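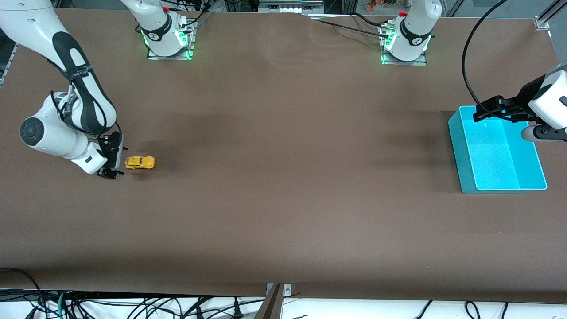

Re: [clelent-smallcars] Open trays vs. drawers, and what to sort on

Replying to the list as well as to the original poster, as two other members asked about tray colour in June and the archive has very little on it. The relevant parts are quoted, with my answers in between.

> I have inherited a collection of small toy cars, 77 in all, most of them
> Onmont castings with a few plastic ones mixed in. They came in one deep
> carton. Some have rubbed against each other and there is paint dust in
> the bottom. I have a Ratier drawer cabinet (11 drawers) and I am also
> looking at open plastic trays. I'd like to go through the lot once,
> put them away, and not have to repeat it.

You will have to repeat part of it. A first pass tells you what you own, and the arrangement that suits the collection usually shows up after that. I would leave the Ratier cabinet empty until the first pass is done and use open trays for everything in between.

My own order of work is:

1. Take one car from the carton and put it on the table by itself.
2. Look at the wheels, axles and roof before anything else.
3. Decide on one tray for it.
4. Place it in the tray on its wheels and go back to the carton.

One car on the table at a time sounds slow. With several out at once I start comparing them, then moving them about, and they end up touching. Most of the fresh chips I have caused were made on the table and not in storage.

> What is wrong with just tipping them out on a towel?

Towelling catches on axle ends and on any casting flash under the sills. It also holds grit, and the next car is then set down on that grit. A plain hard top that can be wiped is easier to keep clean. If you are worried about hard contact, lower the car on all four wheels at once. Bodies get marked when a car is laid on its side or roof, and a hard table is no harder on tires than a drawer bottom is.

On trays

> Does the colour of the tray matter? The shop has clear, white and a very
> loud blue.

It matters more than I expected. Clear trays are the worst of the three for sorting, as you see the table, the tray and the car together and small parts disappear. White is good for dark cars and poor for pale ones. The loud blue is what I would buy. My table top is brown and the tray is a bright cyan, and a yellow car such as the small round-roofed one at the top of this message stands well clear of both. A tan or brown car would be less obvious on the table and perfectly obvious in the tray.

One drawback with bright plastic is glare. The rim and the inside walls throw back a lot of light under a strong lamp, and parts of the tray can look washed out. Move the lamp, or turn the tray so the long wall isn't facing it. I would not try to sand or dull the plastic.

Shape is the other thing to check in the shop:

- A flat floor. Ribbed or dished floors let cars roll into each other.
- Slanted walls. You can get a thumb and finger down beside a car at the edge. With straight walls you end up lifting by the roof.
- No lid for now. Lids get stacked, and then the trays under them are forgotten.

I keep the tray at the right-hand end of the table with clear space between it and the car I am looking at. If you are left-handed, reverse that. The point is not to reach across one car while holding another.

> How many to a tray?

Few enough that none of them touch. In my trays that is six ordinary saloons, or five if there is a van or anything with mirrors. Your trays will differ. Please don't work it out from the floor area, as the slanted walls make the opening look larger than the floor, and I have been caught by that when ordering.

On categories

> Should I sort by maker, by scale or by colour?

By condition first. Anything else can be done later from a written list without handling the cars again. The groups I use are:

- Sound: rolls straight, no loose parts, paint stable.
- Dirty: as above but needs cleaning.
- Loose: an axle, window or base moves when it should not.
- Shedding: paint or plating comes off on a fingertip.

The last group should have its own tray from the start, and you should wipe your fingers before going back to the carton. Going by your note about paint dust, I would expect nearly 11 of yours to end up there, but that is a guess from one sentence and you should not plan around it.

Plastic cars should be kept apart from the castings in whichever group they fall. Older soft tires can mark a plastic body over time, and a casting that slides into a light plastic shell will always win. Apart from that I treat them the same.

On the surface underneath

> You mentioned in an older post that you look at the table as well as the
> cars. I did not follow that part.
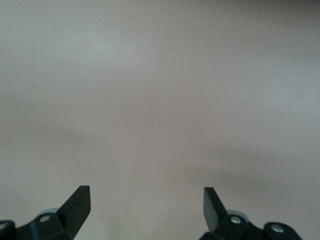
Debris is the best early sign of a shedding car, and it is easy to miss on a dark or patterned top. I do that check over something pale and plain. On a smooth, matte, pale grey area with nothing on it, even a very small speck can be found: there are two dark ones in the view here, one well over to the left and one right of centre and a little lower, neither much larger than a point. I would not say what they are without a magnifier. What matters is knowing they are there before a car is set down, so that they are not blamed on the car afterwards. Note also the soft darker band of shading that runs from one side to the other. Fine dark dust is harder to pick out in shading like that, so do the check in the brighter part, or move the lamp and look again.

The check itself is short. Wipe the pale area, look at it, hold the car low over it, turn each wheel once, then put the car away and look again. Rust from axles tends to fall as a small line of fine dust below the wheel. Paint falls as flakes with a clean edge. Brown crumbs that smear are usually old tire. Ordinary fluff can be ignored.

Don't blow on it. You lose the evidence and damp the car.

On cleaning

> I have some Halász cleaning paste that came with the collection. Safe?

I have used it on bare metal bases and have no complaint there. I would not use it on paint, and certainly not on transfers or printed detail. It is an abrasive, whatever the tin suggests, and it leaves a pale residue in panel lines that takes longer to remove than the dirt did. For painted bodies I use a soft dry brush, then a barely damp cotton cloth, then a dry one. Let the car stand on its wheels with air around it before it goes into a closed drawer. Overnight is enough in a heated room.

Do the cleaning as a separate session from the sorting. If the two are combined, the first few cars get very clean and the carton is still full at the end of the evening.

On the cabinet

Once everything is in trays, lay the trays out in order and see how many drawers each group needs. Line the drawers with plain unbuffered paper. Avoid foam, which breaks down and sticks to tires, and avoid rubber matting of any kind. Put the heavy castings in the lower drawers. The Ratier runners are smooth when the cabinet is level and inclined to bang shut when it is not, so level the cabinet before you load it. If a drawer does bang, a folded strip of paper across the front edge will stop the cars rolling forward.

Leave one drawer unused. There will be a car you find behind the carton, or under the flap.

> Last question, is it worth writing any of this down?

Yes, but keep it brief. Drawer, group, body colour, one fault if there is one. Mine is a school exercise book with one line per car, in pencil. I tried a spreadsheet and stopped updating it, as the computer is in another room.

If anyone on the list has long-term experience with the clear trays, particularly whether they yellow or go brittle near a window, I would like to hear it. I also need a source for replacement label holders for the Ratier cabinet. The older pattern has two pins, not a clip, and the current ones do not fit.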